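4.2 Task Suite and Student Authoring

The course in which this work was done asks each pair of students to design one manipulation task, write its success check, and then try to solve a task written by somebody else. The last requirement was added by Aranka Kiss in the second year, after a first year in which every pair turned in a task that only its authors believed could be solved. Trading tasks improved the quality of the written instructions a great deal. It also improved attendance at office hours.

All tasks run in Fosmont, the kitchen simulator maintained by our teaching lab, with policies trained through the Brelten toolkit. Students may change which objects appear, where they start, and what counts as done. They may not change the cabinets, the arm, or the physics settings. That last rule dates from June, when one pair reached a perfect score by lowering gravity.

We accepted 19 tasks into the final suite. Each pair recorded 204 demonstrations by teleoperation, and each trained policy was then run for 300 episodes with object positions drawn from a fixed list of random seeds. The seeds were frozen on July 19, 2023, and a task whose success check was edited after that date was scored under the old check, complaints and all.

Most pairs chose to work with one large object and a few smaller ones as clutter. The coffee jar was the favorite. It is tall, it is wide, and it fills so much of the gripper camera's view that a policy has little else to go on. Figure 3 gives one view from the task called Jar Under Cabinet, written by Qianru Jin and her partner. From this angle the black lid comes up nearly to the underside of the wooden cabinets and the jar hides part of the toaster behind it. The gripper itself takes up the bottom of the image as a plain gray band, which several students at first took for the edge of the counter. A policy trained on such images has to learn the difference too, and we did not tell it either.

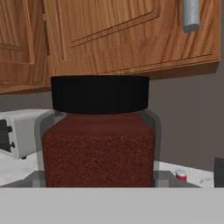
Figure 3. Gripper camera view in Jar Under Cabinet (simulated).

4.3 What Counts as Done

Writing the success check proved harder than writing the task. The first version of Jar Under Cabinet asked that the jar end up "near" its goal, with near set generously enough that a policy which did nothing at all passed in many of its episodes. The authors reported this as a strong baseline. Their reviewers, who had to solve the task, were happy to agree.

The revised check has two parts. The jar must stand upright within a small distance of the goal, and the gripper must have let go of it and moved clear. The second part matters more than it sounds. Several policies learned to bring the jar to the goal and then hang on to it until the episode ran out — a behavior the class named "the waiter." Under the first check these runs passed. Under the second they fail, and we think they should.

We also asked that every check be run against a scripted arm that stays still and one that moves at random. Any task that either arm could pass in more than 3 episodes went back to its authors. The rule is crude, but it takes a few minutes to apply and caught problems that careful reading of the code had missed, including two in the sample task written by the instructors.

4.4 Baselines

Each task was tried with two methods. The first, Cerkus, is a plain imitation learner that takes the gripper camera image and the joint angles as input. The second, Boros, adds a fixed camera placed across the room. Students were free to tune either one, provided they logged every run, failed ones included. The logs are long.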